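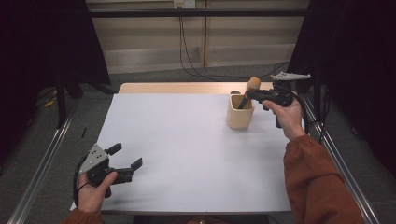
Asger Gunnlaugsson answers the door with a mallet in his hand, which sets the tone for the afternoon. I've come to Indale to ask him about Skirkura, the little percussion workshop he's been running for 20 years, and he's already halfway through a story about glue before I've got my coat off.

"People fuss over the bars and the tuning and then they hit the thing with any old stick," he says. "The head is your colour! A softer one takes the edge off, a hard one makes it ring."

He keeps a mallet standing in a cream cup, head up, and I ask if that matters. It does (quite a lot, it seems). "Lay it flat for a winter and you'll get a flat side. My grandmother kept her wooden spoons the same way, so I suppose I stole it from her."

We get onto favourites, and he goes a bit quiet. He has made 186 pairs for sale and kept 5 for himself, mostly the ones with something wrong with them. One has a handle that's a hair too long. "It's useless for fast playing, but I like how lazy it feels."

I had a go myself, badly, and he was very kind about it. "Looser. You're holding it like a hammer."

The next batch should be ready in November, if the humidity behaves. He wouldn't promise, and went off to put the kettle on.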